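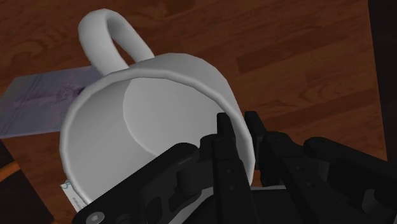 Stoneware and Mugs: Frequently Asked Questions
Darken Pottery Supply

Can I put my mug in the dishwasher?
Yes, if it is from the Bastum line. Use the top rack. Hand wash anything with a gold or silver rim.

Is the glaze food safe?
All of our glazed ware is tested before it goes on sale. The unglazed planters are not meant for food.

There are gray marks inside my cup. Is the glaze worn out?
Usually not. Spoons leave a little metal on a hard glaze. Rub the marks with baking soda and a damp cloth, then rinse.

How do I remove tea stains?
Fill the cup with warm water and a spoonful of baking soda and leave it overnight. Do not use steel wool. 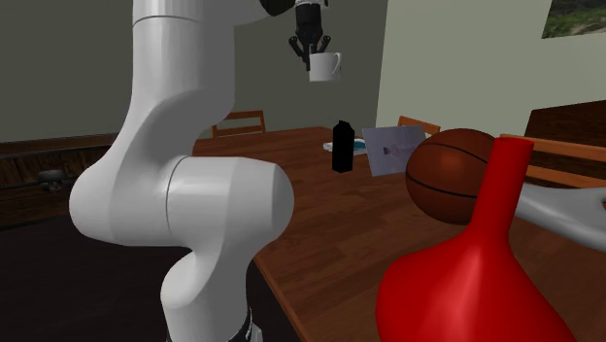 Orders and Returns

How much is shipping?
Orders over $39 ship free within the lower 48 states. Bulk orders go by freight from our Stamatopoulos Road warehouse.

My order arrived broken. What do I do?
Write to us within 4 days of delivery with your order number. Keep the box until you hear back.

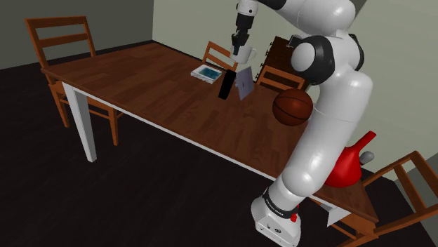

Duyên Bạch
Customer Service Manager
Updated 7 December 2020

Can I return seconds?
No. Seconds are final sale, including clearance item 381.

Do you still sell the Prerirholm saucers?
They were discontinued in April. Leftover singles are sold in the store only.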